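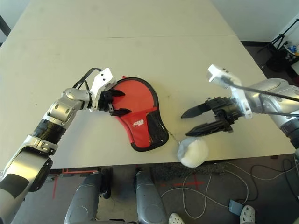 Open day safety walk-round, two-arm demo station
Skidari hall, January 12, 2022
Checked by: Nhyira Quartey
Second pair of eyes: Akosua Lamptey

What a lovely one to inspect! I've done plenty of these sheets for presses and conveyors, and it is a real treat to do one where the job on the table is a table-tennis bat case. Comments are longer than usual. Sorry, Akosua.

1. Table stable and level
OK. Leaned on it at all four corners, no rock. Ran a fingernail along the join between the two panels and it didn't catch. A few scuffs on the top, nothing sharp.

2. Table clear of anything not in the demo
OK. Only the red STIGA case out during the run, pom-pom and all. The bit I liked best was the left gripper pinching the top edge of the case so it stays put while the right one comes in with its fingers wide open. You can see straight away what each hand is for, and visitors will too.

3. Loose or dangling parts on demo objects
OK with comment. The pom-pom is on a thin string and hangs over the front edge of the table. Small children will grab it, I nearly did myself. Turn the case so the string lies on the table whenever the public are in, or keep the front row further back.

4. Pinch points
OK with comment. The right gripper's fingers are long and serrated, and the works behind them are open. Fine for the team, who know to keep clear. Please add a "hands off the table" sign facing the visitors, big letters, at a child's height.

5. Emergency stop
OK. Pressed 2 times, once with the arms still and once with both moving. Stopped both arms each time. Reset needs the key, and Akosua has the key.

6. Arm speed
OK. Set to the open day limit on the Siveo panel and locked. It still looks wonderfully quick when the right arm swings in - don't let anyone talk you into turning it up for the afternoon crowd.

7. Cables on the arms
OK. Wrist cable on the left arm has enough slack for the full reach. Moved it through the whole demo by hand and it didn't snag on the bracket.

8. Cables on the floor
NOT OK. Black and white cables in loops across the carpet on the right-hand side, some of them running up towards the foot pedal. Anyone stepping to or from the pedal could catch a toe. Bundle them, take them round the back and cover what's left with the rubber strip from the Murketti store. Must be done before doors open.

9. Foot pedal
OK with comment. Works well, light touch. Perhaps too light! Please fix it to the floor so it can't slide.

10. Floor marks
OK with comment. Red tape line and cross are easy to see on the dark carpet. Tell the hosts what each one means, as two of them gave me different answers.

11. Footwear at the station
Comment. Closed shoes for whoever is working the pedal, please. Clogs with holes in are comfy but not for this spot.

12. Visitor barrier
Not up yet. Set it 1000 mm from the front edge of the table, measured at full reach of both arms. Recheck after item 3.

13. Tripod and shelf at the back
OK. Both out of reach of the arms. Keep the walkway past them open.

14. Paperwork
Mrema risk form, sheet 496, signed and in the folder. Next full check in April.

Result: pass once 8 and 12 are done. Akosua to recheck and initial.

Extra note from Akosua: 8 under way, strip found. Could we have a second case in another colour for the children to hold while they watch?

Yes please. NQ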